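Bring Back the Spare Wheel

18 September 2022 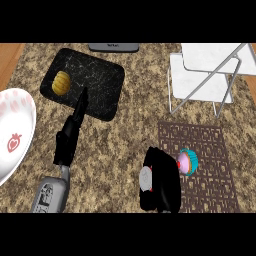 What the repair kit doesn't do

In February I hit a pothole on the road out of Rolldale with a car I'd owned for five weeks. The front left tyre split along the sidewall. I pulled over, opened the boot, lifted the floor and found a foam tray holding a bottle of sealant and a small compressor. The manual says the kit is for punctures in the tread only. A split sidewall is outside its limits, so I rang roadside assistance and waited for a tow truck.

The tow took me 152 kilometres, because the nearest tyre shop open that afternoon didn't stock the size. The next one did, after a night in a motel. With the tyre, the room and the part of the tow my cover didn't include, it cost me a bit over $1000. A spare wheel and a jack would have cost me half an hour and dirty knees.

I don't think my story is unusual. Talk to anyone who drives outside the cities and you'll hear a version of it. Sealant is fine for a nail picked up in a supermarket car park. It's no use for a sidewall cut, a bent rim or a hole bigger than a pencil, and those are the kinds of damage you get on gravel and on broken bitumen after rain.

The case for leaving it out

Carmakers have their reasons and I'll try to be fair to them. A full-size wheel with its jack and brace adds weight, and weight adds to fuel use. Hybrids need somewhere to put a battery, and the wheel well is handy. Many drivers have never changed a wheel and would sooner phone someone. Changing one on the shoulder of a busy motorway is also dangerous, and I wouldn't want my own kids doing it.

All of that is true for some people. A driver who never leaves a city with a tyre shop in every second suburb may well be better off with the lighter car and the bigger boot. My complaint is that the choice has been made for the rest of us, and that it's made quietly. The salesman who sold me mine talked about the sound system and the tailgate that opens when you wave your foot under it. He didn't lift the boot floor and I didn't ask him to. I should have.

Weight is the argument I have the most trouble with. The same cars have been getting taller and wider for years, with larger wheels, electric seats and glass roofs. If the kilos matter that much, there are other places to look. Larger wheels also bring thinner tyres, and a thin tyre has less rubber between the rim and the edge of a pothole. We've been given tyres that are easier to wreck and, with them, less to fix them with.

Buying one afterwards

You can sometimes add a spare yourself. I priced it. The wheel and tyre are simple enough to find, but the well in my boot is too shallow, so the floor won't sit flat and the wheel has to be strapped down on top. That takes up a good part of the luggage space. The jack is extra, and so is the brace. A second-hand wheel from a wrecker brings the price down if you can match the bolt pattern and the offset, and you need to check that it clears the brakes.

A space saver is a decent compromise. It limits your speed and nobody enjoys driving on one, but it'll get you to the next town. I'd take a space saver over a bottle of sealant every time.

What I'd like to see

I'm not asking for a law that puts a full-size spare in every car. I'd like a spare offered as an option on every model where it can fit, at a fair price, and a well deep enough to take one. I'd also like the window sticker to say in plain words whether the car has a full-size spare, a space saver or a repair kit. Buyers get the fuel figure on that sticker. They could get this as well.

Until then, lift the boot floor before you sign anything. If you've already bought the car, check the expiry date on the sealant, which mine had printed on the bottom of the bottle where I'd never have looked. And find out how far your roadside cover will tow you before you start paying by the kilometre.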